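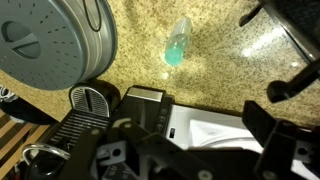 2. Encimeras y superficies de trabajo

Informe de avance a 1 de diciembre
Proyecto Plovero – acondicionamiento de cocinas de uso compartido
Responsable del informe: Mafalda Lobo

2.1. Estado de la partida

Las encimeras de granito beige moteado se conservan en los dos locales. La sustitución prevista en la memoria inicial queda descartada tras la revisión de septiembre: el material no presenta fisuras pasantes y el coste de pulido es inferior al de desmontaje. El acabado pulido se mantiene como criterio de recepción, con brillo uniforme bajo la luz de techo y sin cercos de cal.

Se han tratado hasta la fecha 43 metros lineales. Quedan pendientes 10, todos en el local de Sorrentino, donde el fontanero debe retirar antes el fregadero antiguo. El sellado lo ejecuta Grundeo con su propio personal.

2.2. Productos líquidos sobre la piedra

Durante el periodo se ha redactado la norma de uso de las superficies. Los puntos que afectan a esta partida son los siguientes:

– Los envases pequeños de plástico transparente, como el del líquido turquesa, se guardan de pie y cerrados. Tumbados sobre la encimera no se admiten al cierre del turno.
– Todo envase lleva etiqueta con contenido y fecha de apertura.
– No se aplican productos ácidos sobre el granito. Los derrames se recogen con paño absorbente y se aclara la zona con agua.
– Los cables de los aparatos no deben descansar sobre tapas ni utensilios.

La norma está aprobada en el primer local. En Sorrentino se encuentra en fase de comentarios.

2.3. Menaje y pequeños aparatos

El inventario de menaje está cerrado. Las piezas voluminosas pasan a la estantería baja para liberar superficie útil. La estantería, modelo Briltum, se ha recibido sin los anclajes de pared; el proveedor los ha reclamado a fábrica y no ha comunicado plazo.

2.4. Ejecución económica

Se solicita autorización para trasladar 600 euros de la línea de sustitución a la de sellado. El importe cubre una segunda mano en las zonas contiguas a los fregaderos. No se modifica el total de la subvención.

2.5. Próximo periodo

Retirada del fregadero, pulido del tramo pendiente, montaje de la estantería y formación del personal de limpieza.

Comentarios (3)

R. T.
En 2.1 falta indicar si los 43 metros incluyen los cantos.

Mafalda Lobo
Los cantos no están incluidos. Se miden aparte y van en el anexo de mediciones.

R. T.
Recibido. El traslado de línea necesita también la oferta firmada de Grundeo.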